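Section 4. Placing the projector and adjusting the picture

This section is for the Vukstead table projector with the short stand. If you have bought the ceiling bracket, please do first the mounting from the leaflet in the bracket box, and then return to step 7 of this section.

Before you start

You need a free wall or a screen, one power outlet with ground, and a tape measure. The lens cap stays on the lens until step 6. Please let the projector stand in the room for one hour if it was carried in from a cold car.

CAUTION: Do not look into the lens when the lamp is on. Children should be told this also.

CAUTION: The air outlet is on the left side. Keep curtains, papers and tablecloths away from it.

Placing

1. Put the stand on a flat surface which does not shake. A bookshelf is good. A folding table is less good, because each step on the floor is seen on the wall.

2. Measure from the front of the lens to the wall. For the small picture size the distance is 1,248 mm. For the large picture size it is 1,587 mm. Between these two values the zoom ring can make any size. Outside of them the picture cannot be made sharp in all four corners.

3. Place the projector on the stand and press until you hear a click. Pull it up gently to check that it is locked.

4. Turn the two front feet until the bubble in the level is between the lines. The rear foot is fixed.

5. Connect the power cable to the projector first and to the wall outlet second. The lamp button becomes orange.

Note: The power cable should not hang free over the edge of the shelf. Use the clip that is delivered in the bag with the feet.

6. Remove the lens cap and press the lamp button. The color changes to white and the fan starts. The start picture comes after a short time. Until then the wall stays dark and it is not necessary to press again.

Making the picture straight

7. Look at the border of the start picture. If the upper side is wider than the lower side, open Menu, then Shape, and press the down arrow. If the lower side is wider, press the up arrow.

8. If the left and the right side have different height, do not use the menu for this. Turn the whole projector a little, with both hands, until they are the same.

Note: Every correction in the Shape menu takes away some sharpness. It is better to place the projector well and to leave the value at zero. Rimantas Kairys, who wrote the first edition of this guide, kept his own at zero for the full time and moved the shelf instead.

Focus

9. Turn the focus ring (the narrow one, near to the lens) until the letters in the middle are sharp. Then look at the letters in the corners. If the corners are soft, turn back a very small amount and accept a middle that is a little less sharp.

10. Wait until the projector is warm, and repeat step 9 once. The lens changes slightly with heat. After this the focus can stay as it is for the evening.

Brightness and contrast

Do these steps with the same light in the room that you will have later. A setting made at noon will look wrong at 9 p.m.

11. Open Menu, then Picture, then Test Pictures. Move through them with the right arrow.

12. Set Contrast to the middle value. Raise it step by step until the light parts begin to lose their small lines, then go back two steps.

13. Lower Brightness until the dark parts become one black area, then go up until you can again see differences inside them. For most walls this is one or two steps.
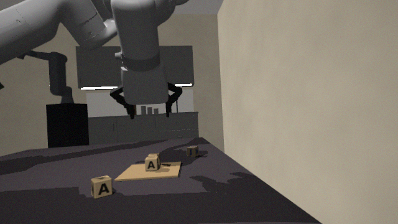 Fig. 7. Computer rendering: light gray arm, black gripper fingers, long dark table.

14. Check that the light gray and the darker gray can be told apart easily. If all gray parts look pink or green, open Color Tone and choose Neutral. On a painted wall which is not white, choose Wall and then the name of the color which is nearest.

15. Press Save and select a memory from A to D. Memory A is loaded each time the projector starts.

CAUTION: If you pull the power cable before the word "Saved" has disappeared, the memory can be lost and you must begin again from step 11.

Switching off

16. Press the lamp button for two seconds. The fan continues. Do not put on the lens cap and do not pack the projector while the fan is turning.

17. When the lamp button is orange again, put on the lens cap. The power cable can now be removed.

If something is not right

The picture is upside down: open Menu, then Position, and choose Table.

The picture moves up and down: check the click from step 3, and after that the front feet.

The lamp button blinks white: the air outlet is covered, or the filter is full of dust. The cleaning of the filter is explained in Section 5.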